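Chapter 6
Paper That Stands Up: Rolling, Curling and Joining

If you have worked your way through the first five chapters, you have folded, scored, torn and pleated a great deal of paper by now, and I hope you still like the stuff. Folding gives paper a crease, and a crease is strong along its line but always a little bit final. Rolling is a gentler business. Nothing is bent past the point of return, and a sheet that would flop over if you tried to stand it on its edge will, once it is brought around into a tube, stand there quite happily all afternoon.

I first learned this from Joonas Turunen, who taught the evening paper class at Amcombe when I was a very nervous beginner. He would put a plain sheet in front of each of us, ask us to make it hold up a dictionary, and then go off to fill the kettle. Most of us folded. Lauri Niskanen, who sat across from me and later drew many of the diagrams in this book, rolled his into a cylinder, set the dictionary on top (very slowly, with his tongue between his teeth) and got it to stay. We were all at it after that – I don't think any of us drank our tea.

In this chapter you will make tubes of several widths, learn three ways to close the seam, and finish with a standing lantern that uses all of them. Set aside 50 minutes for the first session and 60 for the second. If you are teaching a group, allow a bit more for the seams, where everybody slows down.

What you will need

Colored paper of medium weight, in sheets large enough to wrap around a jar
A stapler
A marker for labeling the inside of each tube
A glue stick and paper clips
A ruler and a soft pencil

Words to know

Grain: the direction in which most of the fibers in a sheet lie. Paper rolls more willingly when the grain runs along the length of the tube.
Seam: the line where one edge of the sheet meets or overlaps the other.
Rim: the open edge at either end of the tube.
Spring: the tendency of rolled paper to open out again when you let go.

Before you begin

Clear a good stretch of table, wider than you think you need, and keep your stapler within reach of the hand you write with. You will be holding the roll closed with the other one, and it is no fun at all to go hunting for a stapler with your elbow. Look closely at the rim whenever you roll a tube, too. The place where the edges come together tells you a lot about how the rest of the seam is lying – a small step or notch up there is very common, and we will come back to it in Section 6.2 when we talk about trimming.

A red paper roll standing on end, with the edges meeting in a small notch at the rim. A stapler and a marker lie on the table to the right.
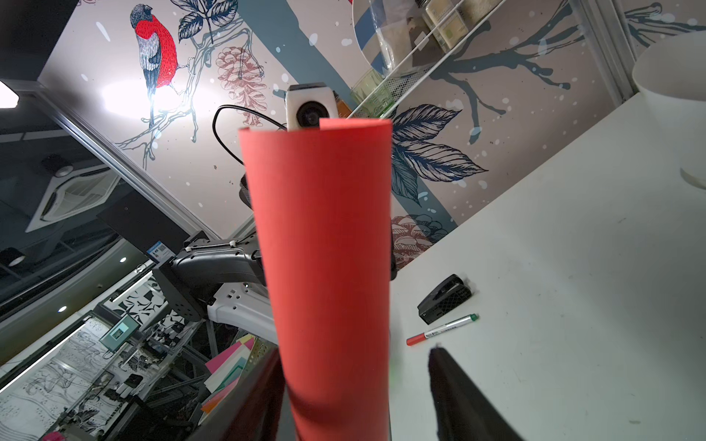 6.1 Finding the Grain

Take one sheet and lay it flat in front of you. Bring the left and right edges toward each other without creasing the paper, and press down lightly with your palm. Let go, turn the sheet a quarter turn, and do the same again. One way will push back at you more than the other. Mark the easier direction with a small pencil arrow in the corner, and then try it with a second sheet.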